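Felista Langat spent most of February looking for a fault that came and went. Her team at Hillov records hand-held gripper work in ordinary living rooms, and the right gripper kept losing its position.

"It would jump four centimeters and then come back," she said. "We lost 186 recordings before we stopped."

Small, light items gave the most trouble. People tilt the wrist to pick up a card, she said, and the marker cube turns away from the tracking camera.

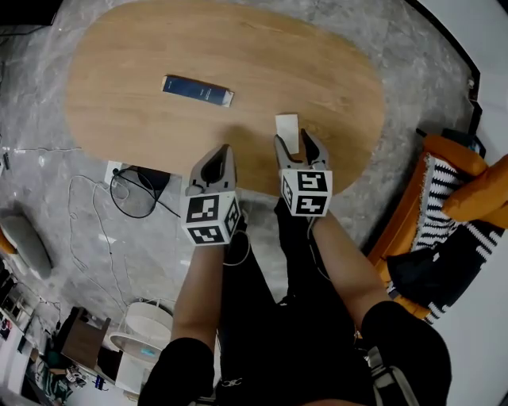 What they changed

The cause was a loose screw under the cube. "Two turns and it was tight - I was annoyed," Langat said. Wilson Restrepo now checks both cubes before each session.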